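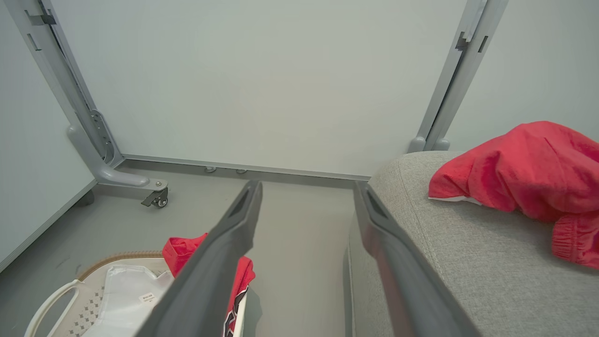
According to Cosmin Rusu the arm was the easy part, and the fingers took all summer. He says anyone thinking of building one at home should start with the gripper and worry about the rest later.

Rusu's build, a laundry-sorting arm he calls Garach, is now up and running most evenings at the Stekari shared workshop. Gray two-finger gripper, long tapered jaws, small camera at the wrist. The job for now is clothes. Picking up a red garment, getting it in the basket, going back for the next one. Slow going, members say, but people do stop to watch.

The project started in March on a kitchen table. Moved to Stekari after the table got too small and the noise got too much. Total spent so far is around 400 dollars, most of it on motors, plus a power supply that had to be bought twice. The first one was 12 volts and the motors wanted more. Rusu has posted the parts list on the workshop board and says to check the supply line before ordering anyhting.

Fingers are on their fifth version. The early ones were short and blunt and pushed cloth along instead of pinching it. Longer ones bent. The current pair is stiffer at the base and narrow at the tip, and can get under a sleeve laid flat on a cushion. Thick hems are still trouble — so is anything with elastic, which springs back as the jaws close.

Software is the part where help is wanted. Right now the arm is driven by hand with a second, smaller arm, and the moves get recorded. Rusu has 300 recorded pickups saved and wants more before he tries letting it run by itself. Sessions are open to members, no experience needed. Bring your own clothes if you like, clean please, nothing with zippers yet.

A second build is being talked about. Dana at the front bench has offered the old Stollus controller that came out of the plotter, if someone can find the cable for it. The other option is a Chiriac board, cheaper, but with no manual that anyone here has read. No decision until the first arm can do a full basket.

Some grumbling about space. The sewing group wants its corner back on meeting nights and the arm has to be unclamped and moved, then the camera set up all over again. Rusu says a rolling base would fix it. He has the casters and is looking for a steel plate heavy enough that the thing doesnt tip when the arm reaches out. Offcuts welcome, leave them by the drill press with his name on.

Demo night is planned for November 2025, date to go up on the door. Doors open early for anyone who wants a turn at the controls. Room holds 48, so sign the sheet.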